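Written in a rush, kettle on, so forgive the typing.

I want to put in a word for the coat rack. The standing kind. A pole, some arms, some legs, wood if you can get it. Everybody I know is getting rid of theirs and I think they're wrong.

Ingeborg Moser started me off. She's done her hall over, very smart, all flat doors and push catches, and when I came in out of the rain in March she took my coat and shut it in a cupboard. Wet. With her good wool one. It came out at the end of the evening smelling like a dog's blanket. I said nothing, ate my soup, went home and got cross about it properly on the bus.

## What a coat wants

A coat wants air. It's been on your back all day, it's been rained on, sat on, leant against the side of a bus shelter. Put it in a box with the door shut and it sulks. Hang it on an arm with nothing round it and by morning it's a coat again.

Same goes for hats. Same goes for the bag you carry everywhere and then dump on a kitchen chair, where it slides off, and the keys go under the cooker. I have had the cooker out twice this year.

## The case against, such as it is

They fall over. Yes. If you put four winter coats on one side and none on the other it'll go, and so would you. Load it round the pole, heavy things low. My mother could teach a child this in one go and did.

They look untidy. This is the one that gets me. A hall with coats in it looks like people live there! Thabiso Oosthuizen, who I like very much and who is wrong about most furniture, says a rack is "a pile that's been stood up". Fine. I'd sooner have the pile stood up than on the stairs, which is where his is.

They take up floor. A bit. Less than a cupboard, and you can pick a rack up and put it somewhere else when the cousins come. Try that with a cupboard.

And hooks on the wall? Hooks are all right. I've got nothing against hooks exept the plaster in my house, which lets go of anything heavier than a scarf. Also hooks all end up at one height, somebody tall's height generally. A rack has high pegs and low ones. Oratile Khumalo's youngest has had the bottom peg since she could reach it and that coat has never once been on the floor. Mine has. I'm not proud.

## Buying one

I paid 40 for mine at the Findudby sale rooms, second hand, and carried it home over my shoulder like an oar. In the window at Ntuli there's a new one at 289. It's a lovely thing, I went in and stroked it. Would it hold my coat any better? No.

What I look for, quickly, before the kettle goes:

- Legs that spread. Wide as you've room for.
- Arms with a proper curve or a rounded end, so the loop stays on and the collar doesn't get a spike through it.
- Pegs at more than one height.
- Wood. The thin metal ones ring like a bell every time you take your scarf off, and my sister's bent.

Give it a shake in the shop. Never mind who's looking. Put your own coat on it, then your bag, all on one arm, and let go. If it leans in the shop it'll lean at home.

And look at the arms close to, where they meet the pole, as that's the bit that works loose. I like a curved one. There's a bit of the branch about it still.
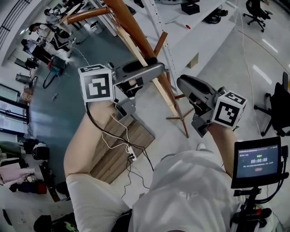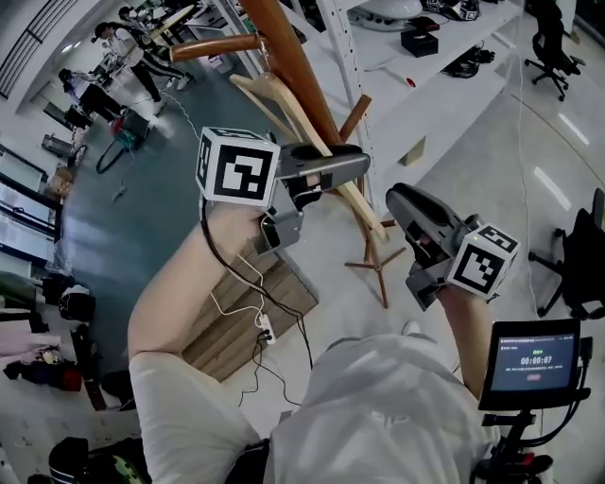 ## Keeping it decent

Now the telling off, as I'm guilty too. A rack only works if things come off it. Ours had a summer jacket on it right through to the frost, underneath everything, plus a tote bag with another tote bag in it. Edmund Makowska once found a whole umbrella in the middle of his that he'd replaced, twice.

So, one coat each, the one you're wearing this season. The rest go upstairs. Takes 10 minutes and I do it when the clocks change, or I mean to. Wanda Kozłowski does hers every month but Wanda irons tea towels.

Tighten the joints while it's bare. Wipe the arms down, they get greasy from hands, you'd be suprised. A bit of felt under each foot if you've got boards.

Ingeborg, if you're reading, there's space by your radiator. Not too close to it. I measured with my eye while you were getting the pudding, and I'd help you carry.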